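Category: Group Diary / Manipulation Software

Diary of the kitchen bench: a change of planner, and what it cost us

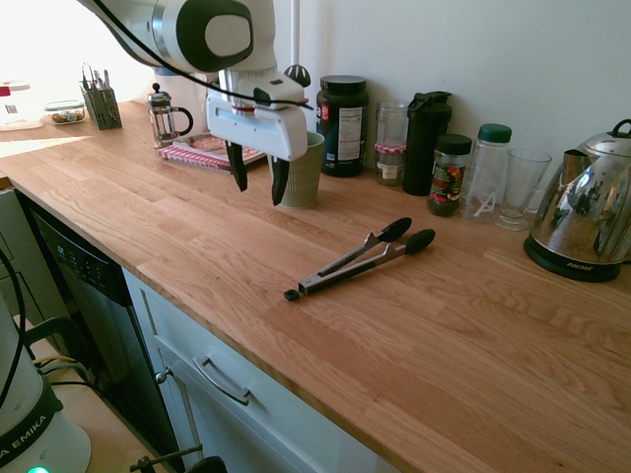
The arm at the kitchen counter, with the gripper above the worktop and the tongs lying towards the middle.

November, morning

The group began the day with the planner. For some weeks the motion software used at the kitchen bench has been a patched copy of the one written for the Briveo trials, and it was agreed at the last review that it should be replaced by the Muvenis branch before any further tasks were added. The change was made shortly after nine. The old configuration has been kept under its own label and can be restored if required.

The first difficulty concerned the collision model. Muvenis expects every fixed object to be given as a closed shape, whereas our earlier files described the back wall and the row of things standing against it as a single tall slab. The slab was safe, and it was also wasteful. It denied the arm a good deal of room above the lower items, and the planner answered by folding the elbow in ways that were slow and unpleasant to watch. The slab has now been divided. The kettle, the French press and the large green tub each have a shape of their own, with a margin, and the smaller jars and bottles are still grouped.

The textured green cup is treated separately. It stands forward of the others and close to the usual path of the fingers, and it is therefore held in the model as an object that may be moved, with its position taken from the camera at the start of each run. The drinking glass is to be dealt with in the same manner once the depth readings can be trusted. Clear glass remains the weakest part of our perception work, and the diary has said so before.

Late morning

Attention passed to the tongs. The task as written asks the system to find them on the worktop, choose a grasp along the arms and lift them without touching anything else. The detector was trained on 646 labelled views, most of them gathered at Plarkgate under even lighting. Our own counter is less kind. Light from the window falls strongly on the left, and the steel arms of the tongs can take on the colour of the wood. The detector finds the black tips readily enough. It is the hinge end that gives trouble, and an error there turns the whole estimate of direction.

A change was made to the way direction is settled. Previously the software fitted a line through the detected region and took the heavier end to be the hinge. It now looks for the two tips first and works back from them, and uses the small locking tab only as a check. Where the tips and the tab disagree, the estimate is marked as doubtful and no grasp is offered. Members of the group were reminded that a refusal is to be logged as a refusal and must not be counted with the failures.

Of 77 stored views replayed through the new code, 2 were refused. Both had strong glare across the hinge. The replay says nothing of how the arm itself will behave, and no claim is made on that point in the monthly return.

Early afternoon

Time was lost to a matter of timing. The camera driver and the arm controller keep separate clocks, and the Muvenis branch reads both without asking how old each reading is. At rest this does no harm. When the arm is moving, the gripper is drawn in the display slightly behind its true place, and the planner may then reject a path on account of a collision that does not exist. A short buffer has been added which pairs each picture with the nearest joint reading and discards any pair too far apart. It is not an elegant remedy. A proper one would require changes to the driver, and these have been entered on the list for the next release.

The cable was discussed as well. It loops across the arm on its way down to the gripper and does not appear in the model at all. To model it fully would be a large undertaking. The group preferred a limit on the turn of the wrist, set in the planner's own settings file, so that no path may wind the cable beyond an agreed amount. The limit removes several grasps that the old planner favoured, and there was some regret at this. It was nevertheless adopted.

Late afternoon

The Enriquez logging tool was tried for the first time. It records the plan, the reasons for which other plans were set aside, and the state of the model at the moment of choice. The files are large. They are also far easier to read than our own, and one of them brought to light a fault in the height given for the worktop, which had been entered from the floor in one place and from the base of the arm in another. The two figures have been brought into line. It is likely that certain cautious approaches noted earlier in the month had their origin in this fault, and those entries should be read again with that in mind.

The notes for whoever opens the bench tomorrow are as follows. The Muvenis branch is to be left in place. Speed is to remain at the reduced setting until the buffer has been reviewed by a second person. The cup's position should be refreshed before each run, and the log directory will need to be cleared by midday.

The code was merged at ten minutes to six. The review of the buffer has been placed first on the list.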